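The Skadau Rooms: How One Town Rebuilt Its Day Center Around Wayfinding
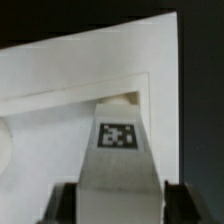 Reading time: 3 min

When the day center at Skadau closed its main hall for rewiring, the staff moved its sessions into the old library annex two streets away. The move was meant to last one winter. It lasted 19 months, and in that time attendance among members with sight loss dropped by more than half.

Philomena Agyeman, the center's access lead, spent much of that period recording why. Her notes are plain. The annex had a level entrance, wide doors and an accessible restroom, and it met every rule that applied to it. Members could get in. Once inside, many of them could not find the room they wanted without asking, and several told her they had grown tired of asking.

The return to the main hall gave the center a chance to plan its interior again. Agyeman brought in Yaa Nartey, an orientation and mobility specialist from Varkerness, and the two of them drew up a route plan before any furniture was ordered. The plan sets one main path from the front desk to the kitchen, with side paths meeting it at right angles. Curved and diagonal routes were removed. A person walking with a long cane can follow the wall on the left from the entrance to any room on the ground floor, and come back with the same wall on the right.

Contrast was dealt with next. Door frames are dark against pale walls, and the doors themselves are a middle tone. Nartey tested paint samples under the hall's own lighting, in the morning and again at 4 p.m., and rejected two that had looked fine on the card. Gloss paint was ruled out on all surfaces below shoulder height; glare from it can hide an edge completely for a person with cataracts.

Sound took longer. The hall has a high ceiling, and speech from one table used to carry across the whole floor. Members who rely on hearing aids had reported this for years. The center hung absorbent panels over the seating area and left the main path untreated, so that footsteps sound different on the route than they do off it. Some members now use the change to tell where they are. Others say they do not notice it.

Signs are raised lettering with braille, mounted beside each door on the latch side. Room names were cut to a single word — Kitchen, Studio, Office — after a trial in which longer names slowed touch readers down. The old room numbers have been dropped.

The work was paid for through the Ankrah Fund, which supports small building projects run by disability groups in the region. The fund required that members approve the plan at each stage. There were 6 such meetings, and two of them sent the designers back to change the layout. The most disputed item was the coat rack, which had stood by the entrance for decades and projected into the new path. It is now in a recess behind the front desk.

Attendance has recovered in part. The weekly art and cooking sessions draw 45 people between them, close to the level before the closure. The evening group has not come back in the same numbers, and Agyeman puts this down to the bus timetable, which changed while the hall was shut. She has asked the operator for a later service and has had no reply.

A group from Skumcombe visited in April to measure the corridors and copy the sign layout for its own center, a converted school with a split-level ground floor. Nartey has advised them to settle the route before choosing the ramp, and expects to walk the building with their members before the drawings are final.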